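**Testers wanted for Jisosden, a disk clean-up program**

We are a small software office in Pleltdale and we look for people who will try the new version of Jisosden on their own home computer. The program finds duplicate files and old installers, and shows them in a list before anything is deleted.

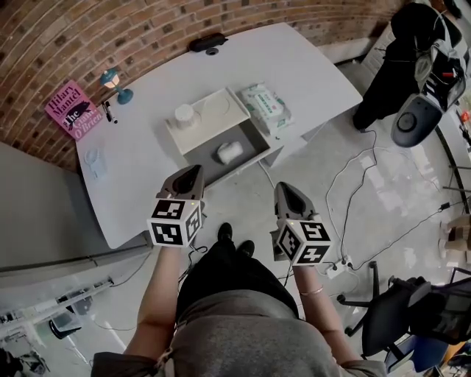 You do not need to be an expert. Your computer should run Windows and have at least 27 GB of free space. Please make a backup of your documents before you begin. The test takes four weeks in January, and each week we ask you to fill in one short form.

We have 176 places. Every tester who sends all four forms receives a full licence.

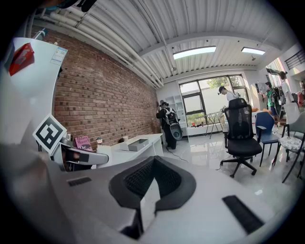 *Schouten*

I read all the forms myself, so please write in your own words, also when something annoyed you. A report should be no longer than 400 words.

To apply, use the tester form on the Clomstead page and tell us your Windows version and the size of your disk. Applications close at 5 p.m. on the last day of December.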